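What you get for $572 a week

Hanane Mansour had the Ralla on trial for 12 weeks and she still isn't sure what she was trialling.

"I can tell you what I paid," she says. "I can tell you how many times I rang them. What the thing is, whether it's a robot or a subscription to some people who know about robots, I'd have to think about."

Mansour manages the packing side at Henriques, which makes up spare-parts kits for people who repair small appliances. Most of what goes through her hands is flat and light: gaskets, pads, folded instruction slips, little card sleeves with a clip inside. It arrives in bulk and has to end up one piece to a compartment, in divided trays, in the right order. It's dull work and she has trouble keeping anyone on it past January, when the uni students go back to having better options.

Ralla is sold by Stovico as a bench robot for exactly this sort of job. The weekly fee covers the robot, the software, a remote support line and what the brochure calls task onboarding. I asked Mansour to start with that last one, because it was the part she kept coming back to on the phone.

"Onboarding is you doing the job," she says. "That's it. You sit at the desk and do the job over and over so it can learn from you. They wanted 200 good runs for the first tray. Good meaning their idea of good. If you fumbled a piece and picked it up again, some of those counted and some didn't, and I never got a straight answer about the difference."

She is careful to say the Stovico people were pleasant and turned up on time. They brought their own power boards. They put tape down on the carpet, told everyone to leave it alone, and took it up again when they left. Her complaint is with how the arrangement was described beforehand, and with who was left doing the work while it was sorted out.

"The salesman's line was that it would be productive in the first fortnight. And I suppose somebody was productive. My packer was. He was packing trays at a third of his normal speed so a computer could follow along."

She signed anyway, and she doesn't pretend she was tricked. The quote was in plain English, and the 200 runs were in it, on the second page. What she hadn't done was sit down and work out how long a run took once you included resetting the tray, emptying it, shuffling the pieces and waiting for the software to say it was ready again.
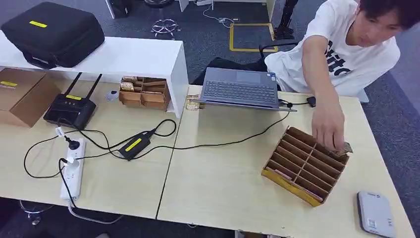
"People think the hard bit is the grabbing," she says. "I thought that too. But a thin piece going into a narrow cardboard slot, you've got to come at it from the right angle, and the cardboard gives a bit, and if the tray has shifted since the last one you're aiming at the wrong place. A person doesn't notice they're fixing all that. You watch the robot try it and suddenly you notice."

How did it go, when it tried?

"Some days, quite well. I'll give it that. There was an afternoon it filled tray after tray and I rang my boss and told him to come down and look. He came down and it put a sleeve in sideways and then sat there." She laughs. "Which is a demonstration for you, isn't it. It did get going again. But somebody had to get up and fix the sleeve."

I put this to Saeed Rostami, who looks after customer installations at Stovico and who agreed to talk after two emails. He was more candid than I'd expected, up to a point.

"Cardboard dividers are difficult," he says. "If a customer has moulded plastic trays, everything is stiffer and more repeatable and we get to a useful result sooner. We do say that at the quoting stage."

Mansour says it was mentioned. She also says that replacing all her trays would have cost more than the trial, and that a robot advertised for existing benches and existing containers ought to cope with the existing containers.

Rostami doesn't accept that the onboarding was oversold. "We ask for demonstrations from the person who does the job because that person knows the job. We could have our own staff do all of it. We'd be guessing at what matters to the customer."

Would it cost more if his staff did it all?

"It would be a different price, yes."

How different?

"It depends on the task."

I asked whether Stovico publishes any results: trays filled per shift, say, or how often a human has to step in. He said those numbers varied so much between sites that an average would mislead people. I said a range would do. He said he'd take that back to the office. I haven't had it yet, and I did chase it.

My own doubt about Ralla is there. I don't mind a machine that needs teaching. A new packer needs teaching as well, and Mansour reckons hers take the better part of a week before she stops checking every tray. But when she hires a packer she can ring the last place they worked. With this service she was asked to pay the full weekly rate from the first day, supply the labour for the teaching, and then judge the result without anything to compare it against.

There is also the matter of what happens to the recordings. Mansour asked, to her credit, before the first session. The agreement says recordings made during onboarding may be used to improve the service generally, which she read, correctly, as meaning that her packer's runs could end up helping a competitor's Ralla.

"I asked if there was a discount for that and they thought I was joking."

Rostami says customers can opt out. Mansour says she was told the opt-out would mean a "site-only" setup with a longer onboarding, and she already felt hers was plenty long. She left the box ticked.

The third sore point was changeover. Henriques runs a handful of kits at any one time and swaps between them as orders come in. The first tray was learned, more or less, by the end of the fourth week. When a second kit came up, with a different divider layout and a slightly bigger card sleeve, she assumed the robot would carry most of its knowledge across.

"It carried some. They wanted another round of runs. Fewer, but another round. And I thought, well, I change kits all the time, so am I going to be sitting somebody at that desk forever?"

Rostami says later tasks need less than the first one and that the gap narrows as a site adds more. That sounds plausible to me and it may well be true. It's also what you would say if it weren't, and Henriques didn't stay on long enough to find out.

What would have made her stay?

She thinks about this one. "A lower rate while we were teaching it. Start charging properly when it's doing the work. If they believe in the thing, that shouldn't scare them." Then, after a moment: "And a person who picks up in the morning. We start at six. Their line opened at nine. So if it stopped at ten past six I had a very expensive lamp for three hours."

The support hours have since been extended, according to Rostami, though only on the higher plan.

Mansour isn't against the idea. She has been talking to another outfit, Favport, who do a fixed tray-loading machine with no learning in it at all. It handles one size of piece and can't be talked into anything else. She went to see it running and came away liking it more than she'd expected, mainly because the bloke showing it told her straight off which of her parts it wouldn't do.

"It was most of them," she says. "But I knew that before morning tea."

For anyone weighing up a Ralla, her advice is to do ten runs by hand before signing, with a stopwatch, including the resets, and to multiply it out. Ask for the plastic-tray conversation in writing. Ask what counts as a good run and get them to mark a few in front of you. And if you change products often, have them onboard two kits during the trial instead of one, even if it means the first never gets as polished.

Her packer is back to doing the trays at his usual speed. Stovico has offered her a second trial at the same rate, with one week free. She hasn't replied.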